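4.3 Setting Up a Kitchen Scene for Planner Evaluation

This section covers the preparation of a simulated kitchen for use with the Pludis motion planner. It assumes that the simulator has been installed as set out in Section 2 and that the arm model has passed the joint check in Section 3. Operators who work only with recorded runs may proceed to Section 5.

Before you begin

Confirm that the scene package and the planner are from the same release. A scene package from an earlier release will load, but its door hinges may carry the wrong limits.

Close any other session that is using the same arm model. The planner accepts commands from one session at a time.

Loading the scene

1. Open the Drovus scene manager and select the Brarkanside kitchen set.

2. Select a corner layout. The name of the layout appears in the title bar when loading is complete.

3. Place the arm base on the floor marker and select Lock Base.

4. Open the view panel and turn the camera until the arm and the nearest appliance are both visible.
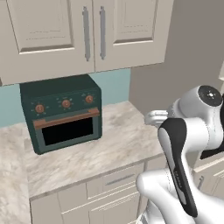
5. Select Build Collision Model. Cabinets, counters and appliances are each given a simplified outer shape. Knobs and bar handles are kept at full detail, as they are possible grasp targets.

6. Set the clearance margin to 30 millimeters. A smaller margin may be entered, but the planner will issue a warning at the start of every run.

7. Save the scene under a new name. Do not overwrite the supplied file.

Note: The collision model is not rebuilt when an object is moved by hand in the editor. Repeat step 5 after any manual change.

Door and drawer states

Each hinged door and each drawer has a state value from 0 (closed) to 100 (fully open). The planner reads these values once, when a request is received. If a door moves after that point, the path is checked against the old position.

1. In the object tree, expand the cabinet group and select the door.

2. Enter the state value and press Apply.

3. Inspect the door from at least 2 camera positions. An open upper door can take up much of the space in front of an appliance, and this is easily missed from a single view.
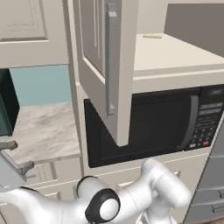

4. Select Refresh State — the status line should change from Stale to Current.

5. Request a test path to a handle of your choice. Use the preview mode for this step; the arm model will not move.

CAUTION: Do not switch off collision checking in order to obtain a path past an open door. Results recorded in this mode are marked invalid and cannot be restored.

If no path is found

Check first that the goal lies within reach of the locked base. If it does, reduce the state value of any open door near the goal and repeat the request. Where the planner still fails, raise the time limit in the Manurung settings file and restart the session.

Persistent failures should be reported to Myroslav Zakharchenko in the planning group, with the saved scene and the session log attached. Please do not send screen captures in place of the log.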